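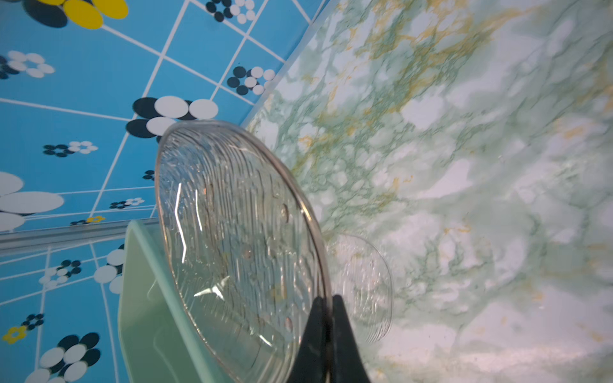

Grout fails before tile does, and in Leandro Montes's experience it fails first where a wall meets a counter. Montes has installed and repaired kitchen tile in Toledo for most of his working life and now runs the repair side of Clelby, a small contractor that takes on jobs other installers decline. Glossy sky-blue tile with thin white grout lines, set above a green-and-white marble-patterned countertop, is the kind of combination he gets calls about. "A white joint shows everything," he said. "Coffee, oil, rust from a can. With a gray joint the same stain is there and the customer lives with it."

His first question on any visit is what the joint was filled with. Cement grout, he said, belongs between tiles that are fixed to the same surface. Where two surfaces meet, they move at different rates, and the joint needs a flexible sealant.

"The wall is on studs and the counter is on cabinets," Montes said. "In October the heat comes on, the cabinets dry out, and the gap opens. Cement can't stretch. It cracks along one edge, usually the bottom."

He removes failed material with a hand saw and a narrow scraper. Power tools are faster, but he has repaired enough chipped glaze to avoid them near a finished edge. He then vacuums the joint, wipes it with alcohol and leaves it overnight before sealing.

Width matters more than brand. Montes keeps wall joints at 2 millimeters for machine-cut tile and goes wider for anything handmade. Unsanded grout is his choice at that width, mixed by weight on a kitchen scale.

"People add water until it looks easy to spread," he said. "Then it shrinks, and you get pinholes and pale patches. I weigh the powder and I weigh the water."

He keeps records. Of the 137 repair visits logged in his current notebook, most involved the counter joint, and only 6 required taking tile off the wall. Those were all cases where water had reached the backing board, four of them in the same apartment building, Guren Court.

Patterned tile adds a supply problem. Prints are discontinued without much warning, and a replacement from a later batch may not match in color or thickness. Montes buys leftovers from Jakness, a salvage yard, and has 1,000 loose tiles on shelves in his shop, sorted by thickness first and color second. "Color you can argue about," he said. "If it's thicker than its neighbor, you feel it every time you wipe the wall."

He advises customers to keep a spare box from the original order, with the batch label attached, and to write the grout color on the lid - the name and the maker's code both. Sealing is a separate matter. He seals cement grout once it has cured and again when water stops beading on it, and he does not seal glazed tile at all.

Asked how long a counter joint should last, Montes declined to give a figure. He said he checks his own at home with a fingernail when he changes the furnace filter.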